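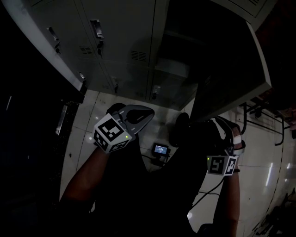 Photo: Segundo Tello / Skinner Building newsletter

Sheyla Huamán has looked after the locker room on the ground floor of the Skinner building for almost 15 years. When she started, the lockers were beige and half of them had no working latch. The grey steel ones went in later, bought secondhand from a printing firm called Presex that was closing its plant across town.

"They came on a truck on a Wednesday, and it rained the whole day," she said. "We dried every one of them with towels before we put them against the wall. If water sits in the bottom seam you get rust, and then you have it forever."

The building has 200 lockers spread over two floors, and 14 of them are out of use at the moment. Most of the trouble is in the doors. People overfill a compartment and lean on the door to close it, and after a year or two of that the hinge side starts to sag. Huamán can usually bend it back by hand. When she can't, she takes the door off and swaps it for one from the storeroom.

The stacked kind divides people, she said. Tall tenants ask for an upper compartment and short tenants ask for a lower one, until they find out they have to crouch for it every morning. She keeps a waiting list for the uppers in a school notebook.

"I had a man wait from January to the summer for an upper. Then he changed jobs the week after he got it."

She is strict about the louvers. Tenants like to tape over them to keep out dust, or to hang things from them on wire hooks, and she takes all of it down. Shoes and gym clothes need the air. "You can tell by the smell who covered theirs," she said. "I don't need to open anything."

Once a month every locker that has been given up is left open overnight. In the morning she wipes the shelf, the inside of the door and the recess behind the handle, which collects more dirt than any other part. She uses warm water and dish soap. For stickers she has a bottle of Bridis remover, though she prefers a hair dryer and a plastic scraper.

Things left behind go into a bag with the locker number and stay there for eight weeks. Umbrellas are the most common, then single gloves. Once there was an envelope with 400 dollars in it. The owner came for it two days later and brought her a cake.

The tile floor is newer than the lockers, and she would have picked something darker. Pale tile shows every shoe mark – "but you also see a dropped key right away, so I stopped complaining."

Her next job is numbering. The Grekent plates she ordered for the upper floor came with the wrong screws, and she is waiting for the replacements.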